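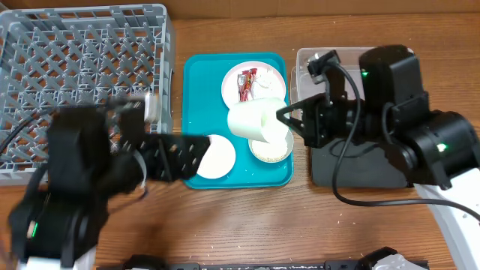

Page last changed: Wed 11 July

Nilirau Weekly Planner: Pre-Shipment Inspection Checklist, with Comments
Bindery: Żak
Cover stock and elastic: Flareck
Inspected at: Starkholm, packing room
Inspector: Zuzanna Duda
Comments reviewed by: Teodor Lis

Scope
Applies to the hardcover planner with elastic closure and ribbon marker. The softcover edition has its own sheet. Pull 10 copies from the lot, taken from different cartons and different layers. Mark each item OK, Comment or Reject. A Reject on any item in the Binding or Calendar pages sections holds the whole lot. A Reject elsewhere goes to Teodor for a decision.

Cover

Board flat, no warp when the closed book is laid on a level surface: OK
Comment: Check with the elastic off. The elastic pulls the front board down and hides a slight bow.

Cover material fully glued at turn-ins, no bubbles: Comment
One copy has a loose turn-in at the bottom edge of the back board. Pressed down by hand, lifted again. Copy set aside and tagged.

Foil stamping complete and legible: OK
The lower bar of the letter "N" is thin on a few copies but unbroken. Matches the approved sample.

Corners square, no crushing: OK

Elastic returns to length after being stretched across the closed book: OK

Elastic anchored at both ends, staples or eyelets covered by the endpaper: Comment
Covered on all copies. On one, the point of the staple can be felt through the endpaper. It does not break the surface. Żak to check clinch pressure before the next run. If a point comes through the paper, mark Reject, as it can scratch a finger.

Binding

Opens flat at the first, middle and last section: Comment
Middle and last open flat. The first section springs back until the spine has been worked. Same remark as on the previous lot, see Teodor's note below.

Sewing thread present and unbroken in the center fold of each section: OK

No adhesive between pages: OK

Text block centered in the case, overhang even on three sides: OK
Tolerance is 2 mm. Measure at the fore edge, not at the head.

Ribbon marker long enough to extend past the bottom corner, end sealed: Comment
Length is correct. Ends are cut at an angle and heat sealed, but the seal is rough on two copies. Accepted.

Paper

Weight as ordered (82 gsm): OK
Taken from the mill label supplied by the bindery. We do not weigh sheets here.

Show-through with the three test pens: Comment
Ballpoint and gel pass. The fountain pen shows on the reverse but does not bleed. This is within the spec, but the product text should not say "fountain pen friendly" without a qualifier. Passed to the web team.

Trim clean, no joined pages: OK

Calendar pages

Section order follows the approved proof: OK

Month tabs aligned with the printed index: OK

Weekly spreads start on Monday throughout: OK

Date sequence continuous across month ends: Comment
Read the whole book, page by page, in one copy. In the others, read the month ends only. The proof error at the end of October (last day repeated on the following spread) has been corrected in this printing. Keep this check in the list until the old plates have been confirmed as scrapped.

Public holidays omitted, per the international edition: OK

Goals pages and habit grid printed at full density, no broken lines: OK
The pale gray grid is faint by design. Compare with the signed sheet before rejecting.

Inserts and packing

Sticker sheet present, inside the back pocket: Comment
Missing from one copy. The carton was opened fully and checked, and no others were missing. Sheet added from stock.

Back pocket gusset opens without tearing: OK

Belly band not overtight, no mark left on the cover: OK

Shrink wrap vented: OK

Cartons closed with paper tape, label on the short side: OK
Stack height on the pallet is limited to six cartons. The pallet nearest the door was higher on arrival and was restacked before inspection.

Result
Lot released with comments. The tagged copy is not to be sold.

Reviewer's notes, Teodor Lis
First section springback: I would leave this as a comment. It eases after around 10 openings on the copy I tried, and the bindery uses the same glue line on the old stock. I have asked Żak for a trial with a softer spine lining. No date given yet.
Elastic: Flareck has confirmed the same reel type as before. The staple question is for the bindery, not for them.
Ribbon: agree with Zuzanna. Add a photo of an acceptable end to the reference binder so that the next inspector has something to compare with.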